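Labeling Small Parts Bags in Trondel

Before you start, export the part list as a CSV file and check that every row has a bin number. Trondel skips rows without one and gives no warning.

Step 1. Set the label size
Open Layout and choose the 54 mm roll. Leave the margins at zero – the printer adds its own.

Small clear bags need the label on the flat edge, so the contents stay readable. 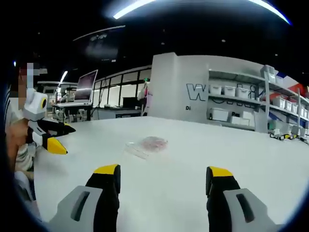
Step 2. Import the list
Select File, then Import, and map the part number to Field 9. A list of 327 rows loads in a few seconds.

Step 3. Print a test label
Print one row and scan it. If the scanner returns error 1341, lower the print speed and repeat.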